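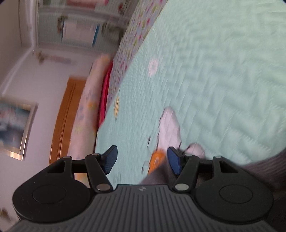

My sister asked me over dinner whether she should hold off on buying a new dryer, on the theory that in a couple of years something will do all the laundry for her anyway. I told her to buy the dryer. Then I lay awake thinking about it, so you're all getting the long answer. (Sorry, it's a thread. You knew who you were following.)

First, what I think is fair to say. Machines are very good now at chores where the stuff comes to them in the same shape every time. My dishwasher is a chore robot if you squint. So is the bread machine, bless it. Nobody throws a parade for a dishwasher, but my grandmother would have.

Where it falls apart is picking things up off a bed. I mean that very literally. A bed is soft, so whatever you set on it sinks in a little. The spread has stitching that catches. Half of what's lying there is cloth on top of cloth, and you have to decide which cloth you meant.

Think about a sock. You don't grab a sock the same way twice. Sometimes you pinch the toe, sometimes you get the cuff and a bit of blanket along with it and shake the blanket loose without noticing you did. Two stiff fingers with rubbery pads can pinch, and pinching gets you further than I used to believe, but the shaking loose part is still pretty sad to watch.

I spent nine years at Plunstead, mostly on the packing floor, so I come at this from the shop side. We had an arm at the end of line two that moved 628 cartons a shift and hardly ever dropped one. Beautiful thing. I used to eat my sandwich in front of it.

Then in March of my last year they tried it on the returns bench. Returns are sweaters in bags, sweaters out of bags, one glove, a belt that has gotten itself around a shoe. The arm managed fine with the boxes. For everything else we still had Toivo Ikonen, who could clear the bench before his coffee cooled and talk hockey the whole time.

I called Toivo this morning to ask if he thinks it's gotten better since. He thinks the seeing part has improved a lot and the hands haven't kept up. "It knows it's a glove now," he told me. "It just doesn't know what to do about it." I've been turning that over all day.

Paavo Keskinen, if you remember him from my last thread, disagrees with both of us and I want to be fair to him. His argument is that people keep comparing machines to a good worker on a good day, and he'd like us to compare them to a teenager asked to tidy a bedroom. By that measure he figures we're nearly there. I have raised two teenagers and I can't say he's wrong!

What changed my own mind some is how they're being taught these days. The old way, somebody wrote out every motion. Now a person can hold the gripper and just do the chore with it, over and over, in ordinary bedrooms and kitchens with the pillows and the bookshelf and all the regular clutter, and the machine learns from that. It makes sense to me. It's how I learned to fold a fitted sheet, badly, from my aunt.

Somebody asked how many tries that takes. I don't have one number for you. A small outfit called Rekeck put out a write-up where they used 897 tries for one folding task and it was still shaky with towels it hadn't met before. Another shop, Morikawa, went up to 2000 and was happier, but they were only doing washcloths. Very square washcloths.

So, my own scorecard as of 2022-04-01 (no joke intended by the date, it's just when I finally sat down). Floors: yes, mostly, if you pick up the cords first. Dishes: yes, once a person loads them. Carrying a box from one known place to another: absolutely.

Putting away small things left on a bed: sometimes, slowly, with someone nearby. Folding: one kind of item at a time. Matching socks: ask me again later. Making the bed with a quilt and more than one pillow: no, and I wouldn't bet on soon.

A few of you brought up the Plastum home helper, and yes, I saw the price, $1849 for the base. I'd want to see it go into a room it's never been in and pick up ten things of my choosing before I spent that. If anyone has one and will let me come over with a bag of odds and ends, my messages are open. I'll bring lunch.

Oh, and my sister did buy the dryer. It plays a little song when it's done and then she has to go get the clothes out herself.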